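Home | Diary | Walks | Reading | About

Going Back on Sundays

Jun 11, 2019

I have now been to the Sunday service in Ollville for three months without missing one, so I want to put down what I think about it while I still remember how it started.

I stopped going to church when I was nineteen. There was no argument and no crisis. I moved to Rallberg for work, the first few Sundays I slept late, and after that I was a person who didn't go. If anyone asked, I said I was raised Methodist, and that was usually enough to end the talk. I didn't think about God much, for or against.

In March my sister-in-law asked me to drive her to the chapel on Fortin Street while her car was in the shop. I had planned to wait in the parking lot with the radio on. It was cold, so I went in and sat in the back row. I knew two of the hymns all the way through, which surprised me, as I can't remember my own license plate.

Her car was fixed that week. I went again anyway.

I want to be careful here. I don't know if I believe more than I did. The creed comes up every week and I say most of it. There are two lines I leave out, and I have not told anyone which. The minister preached on doubt in April and said it was all right to stand in the room with your questions. I thought that was kind, and also a little easy. A room full of people saying the same words out loud is not a neutral place to have a question in.

What I can say is that the hour does something to the rest of my Sunday. I come home and I don't turn the television on until evening. I call my mother. I cooked a proper dinner on nine of those Sundays, and I know that only because I write the menus on the kitchen calendar. Maybe any fixed hour would do the same. My neighbor swims on Sunday mornings and says much what I'd say.

The chapel seats 230 and there are 70 of us on a good week, so everyone has a whole stretch of pew and nobody has to share a hymnal. I like that. I also think it's sad, and I notice the older members looking at the empty side during the offering. The building went up 156 years ago, when the mill at Jolard was running and the families walked over the hill. The brass plate by the door says so. The roof has a leak over the organ and there's a bucket under it, and the organist plays on without looking at it.

Last Sunday was Pentecost. Somebody had hung red cloth from the balcony and we had the reading about the wind and the tongues of fire. I've heard it many times and it always seemed to me like a story about noise. This time I listened to the part after, where some in the crowd decide the whole group is drunk. I had forgotten that was in there. I liked that whoever wrote it down left it in – it would have been easy to drop.

After the service I stayed for coffee, which I mostly avoid. A man asked if I was thinking of joining. I said I was thinking. He nodded and went to get a second piece of cake, and I was grateful to him for letting it go.

I did think about it on the drive home, and again tonight. Joining means standing up in front and answering questions with "I do." I would have to mean it, or at least mean more of it than I do now. On the other hand I put money in the plate and I know where the spare light bulbs are kept, so in some ways it's already settled.

My father would have been pleased and would have tried not to show it. He never said a word about my not going, all those years. He just left the car running a minute longer than he needed to whenever I was home on a visit.

I'm not going to decide this month. The membership class starts in the fall and meets on weeknights, and I can sign up as late as the first evening. Until then I'll keep the back row. I did tell them I'd help set out the folding chairs for the strawberry supper, so I need to find my work gloves before Saturday.

Contact | Copyright 2019, all entries by the author | Back to top

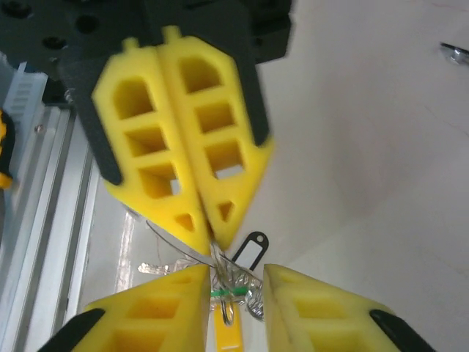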